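Towel Folding and Linen Prep: Gallery
Clistalcombe laundry room, Grinent guest house

The laundry room was refitted in May. This page records how bath linen is handled at the folding table, from the dryer to the shelf. Notes are kept short; the full linen schedule is posted inside the cupboard door. 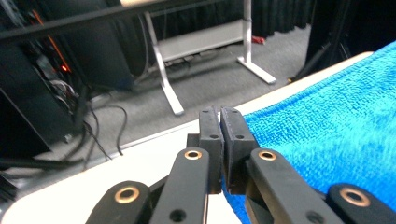 Towels are folded on a white table with the long side parallel to the wall. Terry cloth is the only fabric covered on this page. Sheets and tea towels follow a separate procedure and are folded in the Lo Presti wing, where the bench is longer.

Colour
Blue towels go to the guest bathrooms and grey to the pool. The two are laundered separately for the first 6 washes, after which dye transfer on our water is negligible. Bright blue shows lint more readily than grey, so the dryer filter is cleared before each blue load.

Picking up the edge
A terry towel is taken up near the edge, on the hem where there is one. Loops pulled from the open pile will run if they snag. A pulled loop is trimmed flush with scissors and never tugged back through.

Squaring
The towel is laid flat and smoothed from the centre outward. Towels dried on the high setting tend to skew at the corners; a light pull along the diagonal restores most of the shape. Any that remain out of square by more than 2 cm are set aside for the cleaning rag bin.

Fold sequence
Lengthwise in thirds, then in half, then in half again. The closed fold faces the front of the shelf. Bath mats are folded in half once and stacked separately.

Fabric weight
Current stock is the Unari bath towel, 600 gsm. The earlier, lighter stock dried faster but lost its pile along the hems within two winters. The heavier cloth needs a longer cycle and must be fully dry before it is folded, or the centre of the stack will smell musty.

Shelf stack
Stacks are limited to 17 towels. Above that height the lower ones compress and the pile does not recover by the time they reach the bathrooms. Fresh towels go in at the bottom and are drawn from the top.

Table surface
Wiped down with a damp cloth and dried before each session. Fabric softener residue leaves a film on white surfaces and picks up colour from the lint. A diluted vinegar wipe removes it.

Next gallery: Sheets and pillowcases
Back to Housekeeping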